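Negri 衣類たたみ記録集 README

概要
Negri は、家庭で洗濯した衣類を机の上で広げ、整え、たたむまでの作業を集めた記録集です。収録数は2942件、対象の衣類は49点あります。作業はすべて手で行う家事の手順に沿っており、アイロンがけと収納は範囲に含めていません。取りまとめは Kátia Queiroz、衣類の選定と分類は Inna Stelmakh、注記の確認は Roman Walczak が担当しました。

収録している衣類
分類は次の6種類です。
長袖の上衣
半袖の上衣
ズボン
羽織りもの(前開きの部屋着を含む)
タオル
枕カバー
子ども用の衣類と下着は入っていません。靴下は試しに集めましたが、左右の組み合わせの記録が揃わず、現在の版から外しました。厚手のセーターは分類が決まっておらず、別フォルダ「pending」に置いてあります。

作業の流れ
1件の記録は、衣類が机に置かれたところから始まり、たたみ終えて手が離れたところで終わります。途中でやり直した場合も切らずに残し、注記欄に「redo」と書いています。標準の順序は、広げる、襟の向きを決める、しわをのばす、袖を内側に折る、裾から折り上げる、の順です。タオルと枕カバーは袖の工程を飛ばします。

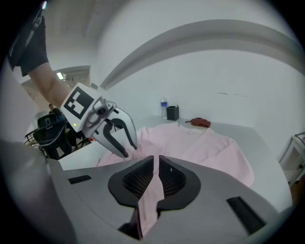
袖のある衣類では、折り始める前の整え方に一番時間がかかります。襟の位置が決まらないまま袖を折ると、身頃の中心がずれて最後の形が揃いません。淡いピンクのこの衣類のようにVの字の襟ぐりがあるものは、その先端を身頃の中心の目安にします。袖が机の端のほうへ垂れかかっているときは、先に袖を身頃の脇へ戻してから手前の縁を整えてください。布をつまむ幅は小さくてかまいません。大きくつかむと、のばしたはずのところに新しいしわが寄ります。

机と周辺
天板は無地のものを使い、色は白を基本としました。濃い色の机で集めた分は、衣類の輪郭の注記がまだ終わっていません。飲み物や小物が机の奥に置かれたままの記録もありますが、たたむ面にかからない限り除外していません。

注記の項目
garment:衣類の分類
color:見た目の色。淡いピンクと薄紫のように迷うものは、確認者の判断を優先
neckline:襟の形。丸、V字、襟付き、不明
start_state:開始時の状態。丸まっている、半分広がっている、平らに広がっている
steps:工程ごとの開始と終了
redo:やり直しの有無
result:仕上がり。揃っている、ずれあり、未完了

仕上がりの判定は2人で別々に行い、食い違ったものは Roman Walczak が決めています。「ずれあり」は、左右の縁が目で見てわかる程度に揃っていない場合に付けます。軽いしわは判定に含めません。

既知の問題
羽織りものと長袖の上衣は、広げた状態でも見分けにくいことがあります。前の合わせが布の折れで隠れている記録では、garment が「unclear」になっています。薄手の生地では、縁が下に折れ込んだまま次の工程に進んでいるものがあり、steps の境目が前後することがあります。夕方に集めた分は全体に色が黄みがかっており、color の値は参考程度に扱ってください。

更新
8月の版で、枕カバーの分類を追加し、neckline の「その他」を「不明」に統合しました。古い版の注記ファイルは読み込めますが、neckline の値は置き換えが必要です。

連絡先
分類や注記の誤りは、記録番号と項目名を添えて Inna Stelmakh まで。読み込み用のスクリプトについては Igor Jakubowski が対応します。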